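We use cookies to make this site work and to see which posts people read. By continuing to browse you agree to our use of cookies. Accept / Manage preferences

Moving my mother in with us, six months along

I have been putting off this post since January, partly from tiredness and partly from not wanting to write about something while I was still in the thick of it. But a few of you have written to ask how the big move went, and two of you are about to do the same thing yourselves, so I made a pot of tea and sat down to see what I could remember.

For those who are new, the short version. My mother lived on her own in Derness for most of my adult life, in the same apartment with the same green kitchen, and last fall she fell on the stairs. She was lucky, a bruised hip and a bad scare, but she lay there long enough to do some thinking. When she called me that night she asked whether the back bedroom was still full of boxes. That was her way of asking. She has never in her life asked for anything straight out, and I am exactly the same, so I said the boxes could be moved, and that was how we decided it.

Derness is 543 miles from our front door. I know the figure by heart now because I drove it so many times, most of it on a highway with one decent diner. You can get a lot of worrying done in 543 miles. I worried about the kids losing their playroom, and about my husband, who likes a quiet house and married into a loud family, and I worried quite a lot about whether my mother and I could share a stove.

The stove was the right thing to worry about, as it happens. The first month was all kitchen. She put the big spoons where the small spoons go. She rewashed my pans. She would stand at my elbow while I chopped an onion, saying nothing, and I would feel myself turn fifteen years old with the knife in my hand. I snapped at her over a colander one evening, really snapped, and then we both went to our rooms like teenagers and my husband had to finish dinner with the kids helping, which meant we ate at nearly nine.

What helped was dividing up the week. She cooks two nights and I don't go in there at all, not even for a glass of water if I can help it. The rest are mine or my husband's. She makes the dumpling soup she made when I was small, and my youngest, who will not eat a vegetable if he can see it, eats two bowls. I try not to take that personally.

The money talk was harder than the kitchen. My mother wanted to pay rent, and I didn't want to take rent from my own mother, and we went round and round about it for weeks - always politely, always at bedtime, when neither of us had any sense left. My husband finally pointed out that I was taking something away from her by refusing. She had paid her own way since she was nineteen. So now she pays the grocery bill once a month and signs the slip with a great flourish, and she has opinions about the price of butter, and everyone is happier. If you are having this same argument, I would say let them pay for something. Let it be a real thing and not a pretend one.

I should say something about my brother too, as families with only one child handy will know this part. He lives in Farnov and calls her every evening at half past six, and for a while that drove me up the wall. He got the nice chat and I got the pharmacy line. I kept a little list in my head of everything I did that he didn't, and I went over it while I folded towels. Then in the spring he took her for two whole weeks, and when he brought her back he looked like he'd been run over. He had no idea about the pills or how often she gets up in the night, and he told me so, standing in my driveway with her suitcase. I stopped keeping the list after that, or mostly stopped. I still have days.

The kids have been the easy part, which I did not see coming. My daughter has taken over as the keeper of Grandma's stories. They started with the old photographs, and my mother has more photographs than any one person should. We brought back 946 of them in cookie tins, loose, with no dates. We know the number because my daughter has been sorting them on the rug after school and writing it all down in a notebook, with a question mark wherever Grandma wasn't sure who somebody was. There are a lot of question marks. There is a whole run of people at a lake in Canov, all laughing, and my mother can only name the dog.

I sit in on these sessions when I can. I have learned that my grandfather once walked home from Admasu in the snow over an argument about a hat, and that my mother was engaged before she met my father, which she mentioned as if I had always known it. I had to go and stand in the hallway for a minute. How do you live with a person for eighteen years, and call her every Sunday after that, and not know there was another ring?

Her room took us longer to get right than I'd planned. She wanted her own lamp, her own radio and her own chair by the window, and she wanted to reach everything without bending. We moved the bed twice. We argued about the rug (it was a trip hazard, it went, it is now under my bed where she can't see it and be sad).

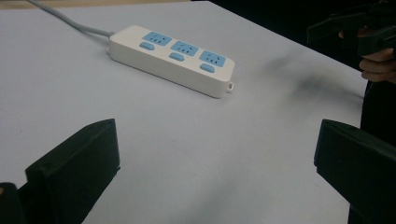

Three outlets, each with its own switch.

She has turned 66 of those photographs into a kind of wall above the dresser, stuck up with blue putty in no order I can understand. My father is next to a cat. I am in there four times, once with a truly terrible haircut, and she will not take it down. I have offered her money.

There are things we haven't solved. We don't have enough time alone, my husband and I, and going for a drive to talk is fine in June but won't be so charming in winter. My mother misses her friends more than she lets on. She writes to them, and on the days nothing comes in the mail she is a bit short with everybody, and I've learned to let that pass without asking what's wrong. She has started going to a morning coffee group at the library, and she says the women are cliquey and the coffee is weak. She hasn't missed one yet.

And I am more tired than I expected to be. I love her and I'm glad she is down the hall, and there are evenings when I sit in the parked car for ten minutes before I go inside. I used to feel awful about the car. Then I mentioned it to a friend at work and she said she does hers in the laundry room.

If you're at the start of this, write to me. I can't promise good advice but I do answer, usually late at night. I'll try to post the soup recipe next time, if I can get her to admit how much salt goes in it.

Enjoyed this post? Enter your email to get new posts in your inbox. You can unsubscribe at any time.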